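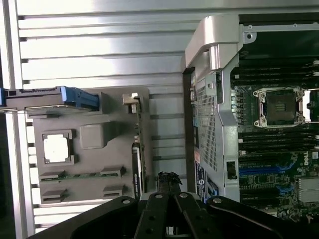

Every Part Needs a Place to Sit

I've been taking old desktops apart for longer than I care to admit, and I have one strong opinion about it. Before you touch a screw, decide where things are going to go. Give the processor a spot, give the hard drive a spot, and give the graphics card somewhere to stand up. A flat gray tray with a few pockets and slots in it will do more for you than a fancy screwdriver set (and yes, I own the fancy screwdriver set, it cost me 70 dollars and I love it).

My friend Hashini Mondal disagrees. She uses a bath towel. She spreads it out on the dining table, lays everything down in the order it came out, and then works backward. I'll admit it looks lovely for the first ten minutes! But then you need to turn the case, or the phone rings, or you go make coffee, and the order is only in your head. I helped her with an office tower last November and we spent 43 minutes hunting for a memory stick that was folded into the towel's hem.

A slot doesn't wander off. If the slot is empty, the part is in the computer or it's in your hand, and you can see which from across the room. 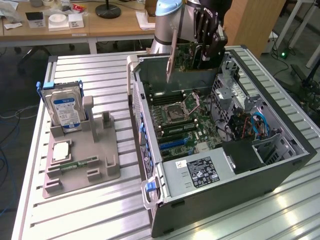
The other thing I'd fight for is laying the tower on its side. I know people who work with it standing up – Trí Đoàn does, and he's good – but an expansion card wants to go straight down into its slot with the metal bracket lined up at the back. Do it sideways and you're holding up the weight of the card while you feel around for the connector. My wrists are 39 years old and they have had enough.

I'm fond of the big office machines for this, too. Colored plastic latches tell you where to put your fingers, and I wish every home PC maker would copy that. The one in my den has a single black clip hidden behind the video card, and I still reach for it with a chopstick.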